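Hondumard – Menaje y servicio
Catálogo institucional
Inicio / Servicio de mesa / Vasos y recipientes / Vaso transparente Curdale

Vaso transparente Curdale para aperitivos y degustación
Referencia: serie Curdale, formato individual
Disponibilidad: en existencias
Venta por paquetes de 50 unidades

Presentación del producto

El vaso Curdale es un recipiente de plástico transparente destinado al servicio individual de aperitivos secos, frutos secos, galletas saladas y piezas de fruta cortada. Forma parte de la línea de servicio colectivo de Hondumard y se suministra a comedores, salas de reuniones, centros de formación y empresas de restauración que requieren raciones separadas y visibles para el usuario.

Su pared lisa permite reconocer el contenido sin necesidad de etiqueta, aunque en los servicios con obligación de informar sobre alérgenos deberá mantenerse la señalización correspondiente junto a la bandeja. La boca es redonda y amplia, apta para servir con pinza o con cuchara, y el borde está redondeado en todo su contorno.

El modelo sustituye al anterior vaso Curdale de pared acanalada, retirado del catálogo en mayo. Los clientes que dispongan de portavasos adquiridos para el modelo antiguo pueden seguir utilizándolos con el nuevo.

Características

Material: plástico transparente, sin color añadido
Boca: redonda, 7 cm de diámetro
Capacidad: 23 cl hasta el borde
Uso previsto: alimentos secos y bebidas frías
Uso no previsto: líquidos calientes, horno, microondas
Limpieza: a mano, con esponja blanda
Apilado: vertical, en seco
Unidades por paquete: 50

Aplicaciones recomendadas

Servicio de aperitivos en sala. Se recomienda llenar el vaso hasta la mitad. Los aperitivos de corte ondulado o en forma de rejilla ocupan mucho volumen con poco peso y, si se sobrepasa el borde, las piezas superiores se parten al apilar las bandejas o al pasarlas de mano en mano.

Degustaciones y controles de producto. El vaso admite raciones de una o dos piezas para paneles de cata. La transparencia de la pared facilita comparar el color y el relieve de las muestras bajo una misma luz. En estos casos conviene reservar un juego de vasos nuevos – sin marcas de uso – y numerarlos por la base.

Comedores escolares y de empresa. Puede emplearse para la fruta troceada y los acompañamientos fríos. No dispone de tapa, por lo que las raciones preparadas con antelación deberán cubrirse con película alimentaria.

Conservación y limpieza

Lávense los vasos antes del primer uso con agua templada y detergente neutro. Los estropajos abrasivos y los productos en polvo rayan la superficie y le restan transparencia. Después del aclarado, déjense escurrir boca abajo sobre una rejilla y no se apilen hasta que estén completamente secos.

Los restos de grasa y de condimento de los aperitivos se retiran mejor poco después del servicio. Si han quedado adheridos a la base, basta un remojo breve. No se aconseja el lavavajillas industrial; los programas de alta temperatura pueden deformar el borde.

Deben retirarse del servicio los vasos que presenten grietas o bordes astillados. Las rozaduras superficiales no impiden el uso ordinario, si bien el responsable de sala puede preferir destinar esas unidades a tareas internas.

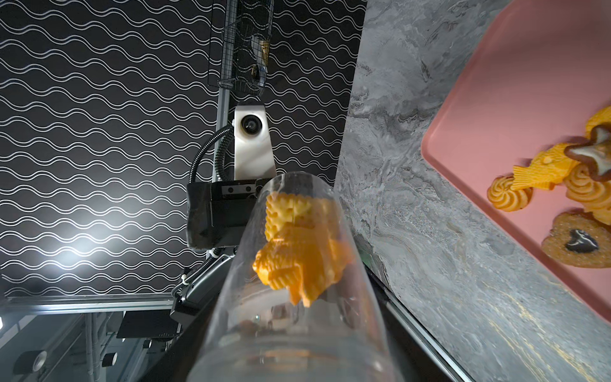 ¿Se puede volver a utilizar el vaso después de servir aperitivos?
El vaso Curdale es reutilizable siempre que se lave a mano tras cada servicio, se seque por completo y no presente grietas ni bordes astillados.

Artículos relacionados

Bandeja Brisolcombe de borde alto, para transporte y servicio de vasos
Portavasos Fu, de sobremesa
Pinza corta Brisolcombe para aperitivos

Condiciones de suministro

El pedido mínimo es de un paquete. Los pedidos de 102 paquetes o más se preparan en el almacén central y se entregan paletizados, previa confirmación de la fecha y del punto de descarga. No se sirven unidades sueltas, salvo las muestras solicitadas por centros con cuenta abierta.

Las reclamaciones por rotura en el transporte deben comunicarse en un plazo de siete días desde la recepción, con indicación del número de albarán y del número de paquetes afectados. Se ruega conservar el embalaje exterior hasta la resolución de la incidencia.

La devolución de paquetes sin abrir se admite dentro del mismo plazo. Los gastos de envío corren a cargo del cliente, excepto cuando la mercancía recibida no corresponda a la solicitada.

Información y contacto

Consultas técnicas sobre la serie Curdale: Magdalini Spanos, Departamento de Producto
Pedidos y cuentas de centros: Shaohua Hao, Atención a Instituciones

Las consultas se atienden por escrito mediante el formulario del catálogo. Indíquese en todos los casos el nombre del centro, la referencia del artículo y – si se trata de una reclamación – el número de albarán.

Ficha revisada en junio de 2021. Hondumard se reserva el derecho de modificar las características del producto sin previo aviso.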